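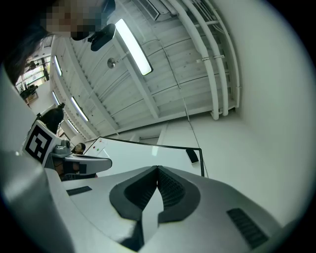

Unit 7: Friction and surface texture

Reading before the session: Whitcombe course reader, the chapter on contact between solids. Bring a ruler and a calculator.

7.1 What friction depends on

When one solid surface rests on another, the two touch only at their high spots. The real area of contact is much smaller than it looks. Press harder and more of the high spots meet, so the friction goes up.

For dry, hard surfaces we write

F = μN

where F is the largest friction force before sliding starts, N is the force pressing the surfaces together, and μ is the coefficient of friction. The value of μ belongs to a pair of surfaces. It makes no sense to quote one for steel alone.

7.2 Rubber

Rubber does not follow the rule well. It is soft, so it bends into the gaps of the other surface, and μ tends to fall as the load rises. Treat any single figure for rubber as a guide.

Ribs and grooves are often moulded into rubber. On a wet surface they give the water somewhere to go. On a clean, dry, smooth surface they may add little, and a plain face can hold as well or better. Shoe soles, jar openers and finger pads are all worth looking at with this in mind.

7.3 V-shaped supports

A round bar lying in a V-shaped groove touches it along two lines. Each face pushes at right angles to itself, so for a narrow V the two contact forces add up to more than the weight of the bar. Friction along the groove is greater than on a flat surface with the same μ. Belt drives use the same effect.

Worked example

A crate weighing 458 N stands on a level floor at the Dramness store. It starts to slide when pushed sideways with 229 N.

μ = 229 / 458 = 0.5

Problems

1. The same crate is loaded until its weight doubles. Find the push needed to start it sliding.
2. Sketch the forces on a bar in a V-groove and mark the angle between the faces.

Hand in both at the Drerus office by the end of week 8.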